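Search this hub... Models Datasets Docs Sort by

# Brikis Chores - simulated household tasks, wrist view

5 min read
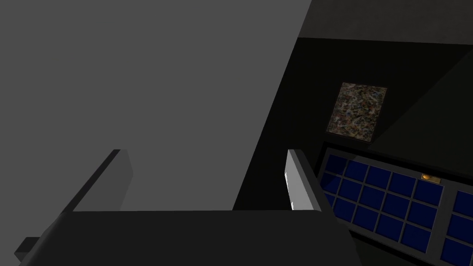

Wrist-camera view, simulated room. Fingers apart, grey surface close on the left, blue-paned panel with a small golden knob on the right.

## Summary

Brikis Chores is a set of 1,276 simulated episodes covering 29 household tasks, built to test how far current control policies get with ordinary domestic work. All rooms are rendered. No real homes were recorded.

## Contents

- Episodes: 1,276
- Tasks: 29, in 7 groups (opening and closing, fetching, wiping, sorting, stacking, pouring, switching)
- Step limit per episode: 1,999
- Per step: wrist view, joint positions, gripper opening, task text

## Baselines

Two policies are supplied. Promley is a scripted planner with full knowledge of object positions. Bendetico is learned and sees only the wrist view and the task text.

Promley completes most of the opening and fetching tasks. Bendetico completes roughly half of the opening tasks and very few of the pouring ones. Neither finishes a chain of more than three tasks with any regularity. On this evidence, we would not describe either as able to do housework.

## Known problems

- Large plain surfaces near the wrist camera give the learned policy little to work from. It tends to stall or drift.
- Dark walls are common. Small knobs and handles can be hard to pick out at a distance.
- Contact is simplified. Cloth is stiff and liquids are modelled as beads - results for wiping and pouring should be read with care.
- Success is judged on the final state only. A policy that knocks over a chair on the way still passes.

## Splits

The Wilczyńska split holds back one full task group for testing. Use it when reporting results on unseen chores. The October release fixed a fault in which some test rooms also appeared in training.

## Licence

Free for research use. Ask before commercial use.

Contact | © Brikis project | Back to top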